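Wrist camera placement and grasp labelling: results from the Lurkura trial

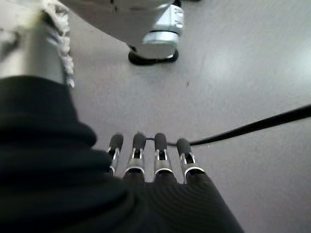 Glenys Watkins
Fri 10 January
The group has completed its comparison of two labelling methods for wrist camera recordings. The set holds 3312 clips, of which 518 were set aside for testing. Labels made from the wrist view alone matched the joint records less often when the fingers pointed at open floor. Members are invited to comment before the report goes to Clatari.

Ifor Rosser
I do not accept the comparison as it stands. The glove fabric takes up a good part of the lower left of the view, and the labellers were not told whether to treat it as part of the hand. That alone could explain the gap.

Glenys Watkins
The written guidance did cover this, on page 2. The glove counts as hand.

Ifor Rosser
Page 2 refers to the bare hand. The glove is mentioned only in the July draft.

Ohemaa Bawa
Mr Rosser is correct as to the wording. I labelled 40 of the test clips and treated the fabric as background throughout. I would ask that those be done again.

Llinos Hopkin
May I also raise the cable on the floor? It passes close to the fingertips in this view, and a labeller could mark it as a target.

Glenys Watkins
Noted. The 40 clips will be relabelled. I remain of the view that the main result will stand.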